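# Sastmont tabletop gripper comparison
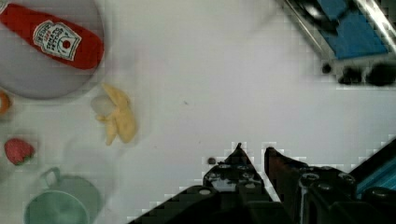

*Wrist camera view from the Sastmont table, with the two-finger gripper at lower right and the toy food to the left.*

The **Sastmont tabletop gripper comparison** (often just "the Sastmont runs") is a set of side-by-side trials of small robot grippers, wrist cameras and arm controllers, done on one table with toy food and kitchen items. Set up by Kidus Adugna and Leonor Sequeira at the Sastmont workshop. Best known for the pointed-finger results and for its long list of failed grasps, which was published in full.

## Background

Adugna had been using flat parallel pads from Dunard and was unhappy with how they handled soft things. Sequeira had a set of pointed fingers left from an earlier sorting job. First tests were informal – one arm, one afternoon, no log. The logged runs started in January and used a fixed object list, a fixed table height and the same arm all the way through.

Both wanted an answer to a small question: for light household objects on a plain table, does the finger shape matter more than the camera? Earlier write-ups mostly changed both at once, so you couldn't tell.

## Equipment

### Grippers

Three were compared.

- **Pointed two-finger.** Dark angular fingers that taper to a tip. Good at getting under edges. Small contact area.
- **Dunard flat pad.** Wide rubber-faced pads, parallel motion. The baseline.
- **Huamán soft finger.** Molded flexible fingers, air driven. Slow to close, needs a supply line, which limited wrist rotation in the trials.

All three used the same mounting plate. Swaps took longer than planned becuase the screws on the plate were a different size from those on the gripper bodies, and the early logs have gaps for this reason.

### Cameras

A small wrist camera was used in every run. In the second half a fixed overhead camera was added for comparison. Wrist video was compressed before saving, so blocky edges show up around high-contrast outlines, mainly the fingers and anything with a printed label. Sequeira later re-ran part of the set at a higher bit rate. No real change in grasp success, but the finger tips were easier to mark by hand.

### Controllers

Two: the stock arm controller, and Bukness, an open controller package maintained partly by Adugna. Bukness allows a force limit per finger. The stock one has a single limit for the whole gripper.

## Object set

Mixed on purpose. Rigid, soft, round, awkward.

| Object | Why included |
|---|---|
| Ketchup bottle, red plastic | Rolls when lying down, big label for the camera |
| Plate, light gray | Low rim, hard to get under |
| Plush banana, peeled | Soft, floppy flaps |
| Toy strawberry | Small, uneven |
| Cup, mint green, looped handle | Handle or rim grasp |

Other toy foods were rotated in and out. The table top is white or very light gray and nearly featureless, a choice that helps segmentation but gives the depth estimate little to work with.

## Method

Objects are laid out on one side of the table and the middle is left open as a drop zone. The arm moves to a start pose with the finger tips over the table, the controller gets a target, and the attempt is timed from first motion. A grasp counts if the object is lifted clear and held until the arm is back at the start pose. Dropped on the way – fail. Touched two objects – fail, even if the right one came up.

Total logged attempts: 3,804. Of these, 267 were thrown out for controller faults or a loose mount and are listed separately.

## Results

Pointed fingers did best on the cup (handle grasps) and on the plate, where the flat pads mostly slid off the rim. They did worst on the ketchup bottle. Small contact area, curved side, the bottle turns in the grip and falls.

Flat pads were the most even across the set. Soft fingers were best on the banana and strawberry but lost a lot of attempts to timeouts.

Camera choice mattered less than expected. Overhead view helped mostly when the gripper body was blocking the wrist view of its own target, a common problem with the pointed type because the black housing takes up a big part of the lower view. Moving the wrist camera mount outward fixed some of this.

Bukness beat the stock controller on soft objects only. On rigid ones the two were level.

## Criticism

The object set is small, and toy food is lighter than real food. Readers also pointed out that the soft finger was held back by its air line, so the timeouts say more about the setup than about the gripper. Adugna agreed with this in a note added to the log. The plain table top has been questioned too – results on a cluttered or patterned surface may look quite different, and no such runs have been published so far.

## Later work

A follow-up with longer pointed fingers and rubber tips was started by Sequeira. Early logs cover the bottle and cup only. The mounting plate was redrawn with matching screw sizes, and that drawing is now used for the other grippers at Sastmont aswell.

## See also

- Bukness (controller)
- Parallel gripper
- Wrist camera calibration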